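Hataldale Workshop Forum > General Talk
Can a machine do the small chores yet? (key rings, of all things)
Posted 2022-10-17 by millrace_pete
Print this page | E-mail this thread

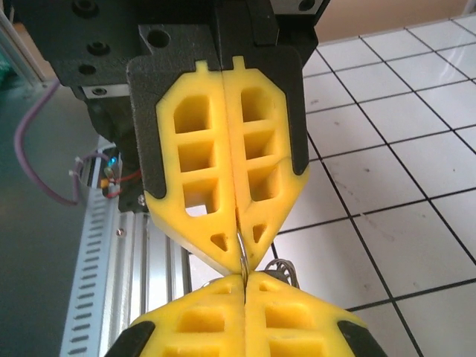
Two pairs of yellow fingers and one key ring between the tips.

millrace_pete wrote:
I've been going back and forth with my brother-in-law on this for most of the fall, so I thought I'd bring it here, where people at least know which end of a screwdriver to hold. He says we'll all have a machine folding our shirts before he retires. I say I'll believe it when one can pass a key ring from one hand to the other without dropping it, and that's the job I'd like us to talk about.

Think about what your hands do with a ring that size. You roll it a little, you feel where the split is, you get a fingernail in there, and you do all of that while you're telling somebody where you parked. Those flat fingers come down to a point, and I like that, but a point doesn't leave you much to hold a thin loop of wire with. I ran the key counter at a hardware store for 20 years and I still chased rings across the floor. What does everybody think? Are we close, or is my brother-in-law going to owe me a dinner?

sorrel_and_sons wrote:
Welcome back, Pete, we missed you over the summer! I'm going to side with your brother-in-law, at least partway. We run a small assembly bench at Mullden and our two arms pick up washers and clips all day long. They don't get bored, they don't get sore thumbs, and on a good day I hardly have to look up from my coffee. Chores are coming, I really do believe that.

gasket_lady wrote:
Sorrel, with love, your washers come down a chute lying flat and facing the same way. Mine live in a coffee can with a dead moth. That's the whole difference between a shop floor and a house, as I see it. Somebody at your place spent weeks getting that chute right, and who is going to come and do that for my junk drawer?

sorrel_and_sons wrote:
OK, the chute took 3 weeks. I'll give you the chute.

tinbender wrote:
I'd like to put in a word for the fingers themselves. They look printed to me, with pockets down the faces to take some weight out, and I make mine much the same way. When one cracks I print another overnight and I'm out pocket change. The Zoren grippers we priced came to more than 2,000 dollars apiece, and I'm sure they're lovely, but I'd be scared to let anybody near them with a bucket of hardware. Cheap fingers mean you can afford to try the silly jobs, and chores are nearly all silly jobs.

My one worry is that hard plastic on wire is slippery. I glue a strip of old bicycle tube on the inside of mine and it helps a good deal, though it does leave black marks on anything white.

millrace_pete wrote:
Bicycle tube! I'm stealing that for my bench vise.

quiet_harbor wrote:
I don't post much, but this one is close to home for me. My mother has bad arthritis and can't work a key ring at all anymore, or a necklace clasp, or the tab on a soup can. She doesn't need a machine that does the whole house. If something could sit on the counter and hold one side of a thing steady while she managed the other — even slowly, even if it took 10 tries — she'd be delighted with it. I think we get so caught up in shirts and dishes that we forget how much of a day is little fiddly stuff.

gasket_lady wrote:
Well, now I feel bad about the moth. You're right, and I would buy that for my own mother tomorrow.

I'm still not convinced on the handing-over part, mind you. Taking something from another hand means one lets go just when the other has it, and my husband and I can't do that with a casserole dish.

tinbender wrote:
That's the part I'd most like to see done well. Two grippers that close together, you're a hair away from bumping tips and knocking the whole business sideways. I've got an old Ichikawa arm in the garage and I may try it with a pair in November, once the storm windows are up.

millrace_pete wrote:
Please do, and tell us how many rings end up under the freezer. I've moved a little, I'll admit. I'd say one chore at a time, maybe, with somebody patient standing by. The shirts I still don't buy.

Reader comments

oldlathe: Do the coffee can first. If it can do the coffee can I'll listen.

penny_washer: Quiet_harbor, ask the pharmacy for a key turner, they're cheap and my aunt likes hers.

sorrel_and_sons: For the record, the chute jams too.

Print this page | E-mail this thread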